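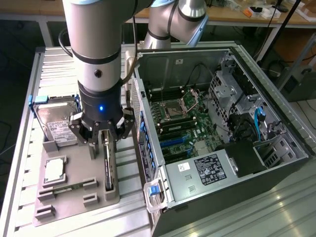 A memory module upright in its holder, with a hard disk in the tray to the left.

I met Edeltraud Grabner over a very large pot of tea, and we were on to choirs before I'd got my coat off. She's sung alto for 30 years!

"I can't read a note," she told me. "I stand next to someone loud and copy her."

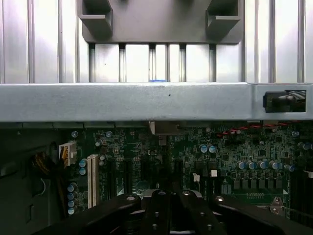 Metal crossbar inside an open computer case.

Her group, Skamero, has 21 singers and meets on Thursdays. I asked if she still gets nervous (I would). "Every concert. My knees go first, then the words."
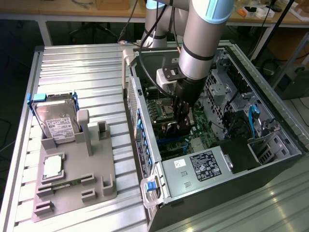 She's learning a solo for September, mostly in the bath. "The neighbours know it better than I do," she said, and poured me another cup.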